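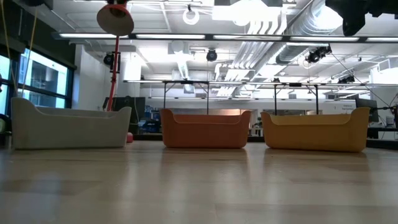 Notes on Replacing the Task Planner in Our Sorting Cell

Posted Tuesday, August 12, 2025

This entry continues my record of the software work on the two-arm sorting cell. Readers who follow these pages for the hardware will find little of interest today. The subject is the planner, and in particular the decision to retire the first version of Teltlow and to write a second.

The original Teltlow was a fixed sequence. It held a list of bins, a list of object classes and a table joining the two, and it issued one command at a time to whichever arm was free. For a single arm this was adequate. With two arms the difficulty lay in the word "free." An arm that had finished its motion was reported as available even when it was still positioned over a bin that the other arm was about to enter. The collision checker refused the second motion, the sequence waited, and after 30 seconds the run was abandoned. The log recorded this as a perception failure, an error in my reporting code that has since been corrected.

The new version treats the space over each bin as a resource that must be reserved. An arm requests the space, holds it while it works and gives it up only when the gripper has passed a set clearance height. Requests are queued in the order received. I considered a more elaborate priority scheme and set it aside, as the queue is easy to read in a log and the delays it introduces have been small.
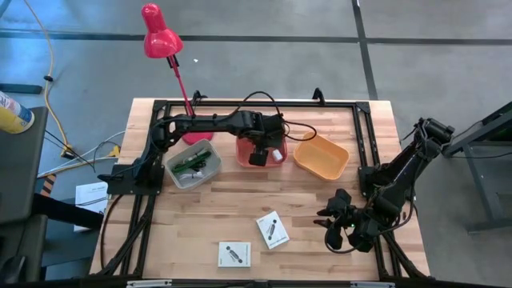 Reservation alone does not decide which arm should take an object. That choice is made by a cost function with 4 terms: travel distance, expected waiting time, the confidence of the grasp estimate and a penalty for reaching across the center line. The last of these was added after a review of the motion plans, many of which were valid but needlessly long. The weights are kept in a plain configuration file and are read at the start of each run.

Perception is handled by Drurnollow, a separate process that publishes bin poses and object poses on the same clock. Bins are identified first by color and then by outline. The color step is quick but sensitive to lighting, and reflections from glossy surfaces have on occasion been proposed as additional bins. A height test against the known support plane now removes them. Flat items remain a weakness. Their depth is close to that of the surface beneath, and the estimated orientation may change between one update and the next. For the present, the planner will not commit to a grasp until the pose has remained stable over 24 consecutive updates.

Before any change is merged, it is run against 1000 simulated layouts. The simulator does not model cables, and I would caution against placing too much trust in its results where the wrist must turn through a large angle. The Awad trajectory library offers joint limits that may be tightened for each task, and I have used these to keep the wrist within a conservative range.

Two matters remain open. The first is recovery. When a grasp fails, Teltlow releases all reservations and plans again from the beginning, discarding work that is still valid. The second is the operator display, which shows the state of each arm but does not show the queue. A person watching a stationary arm cannot tell whether it is waiting or has stopped on a fault. I intend to address the display first, as the change is small and the confusion is frequent.

The configuration format will also change before the Pranbridge workshop in October. Anyone maintaining files in the old format should keep a copy, as the conversion script does not preserve comments.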